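Tips for keeping old photos, funny pictures and screenshots in order

I run a small page with sports pictures and internet jokes, and my house was full of them before my page was. At one moment I had 400 prints in shoe boxes and 4000 files on a laptop with very tired battery. These are the habits which stayed with me.

**Write down where a picture comes from on the same day.** After one month you don't remember if you saved it from a forum, from a friend or from a newspaper site. I keep a plain text file with one line for each picture: name of the file, where I found it, who took it if I know. If later somebody asks to remove it or to print it, you have the answer in one minute.

**Give boring names.** "funny-final-2" says nothing. I write the year, then the sport, then two words about what happens. For example: 2010-golf-missed-putt. The computer puts them in order alone.

**Keep the first version.** When a picture goes around the internet, every person makes it smaller and adds some text on it. Save the biggest and cleanest copy in a separate folder and never edit this one. All cutting and joking you do on a copy.

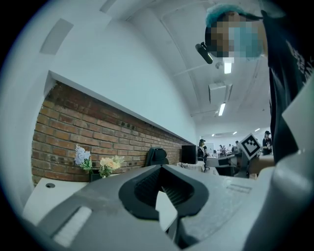

For paper prints the rules are a bit different. Wash and dry your hands before, and hold the print only by the edges. Newspaper pages become yellow very fast, so I scan them in the first week and put the paper in a flat folder, not rolled. I bought my folders from Drosteo, but any acid-free folder is good. Don't use tape or paper clips – both leave marks that don't go away.

If two prints are stuck together, please don't pull. Try to scan the top one as it is, and leave the pair for a person who repairs photos. I lost a nice picture of the Kenivov stadium this way and I am still angry with myself.

**Scanning.** For small prints I use 600 dpi, for a newspaper page 300 is enough. Clean the glass with a dry soft cloth every ten pictures or so. One hair on the glass will be on all of them, and you will see it only at the end of the evening.

**Where to keep the boxes.** A shelf in a bedroom is better than the basement or the attic. Leave some space between the box and an outside wall. In October, before the heating starts, I open every box and check for a damp smell.

**Make two copies of the files.** One on a disk at home, one in another place. Mine is in a drawer at my sister's house, and I change it on the first Monday of the month. Open a few files from the copy each time – a disk can look fine and still have broken pictures inside.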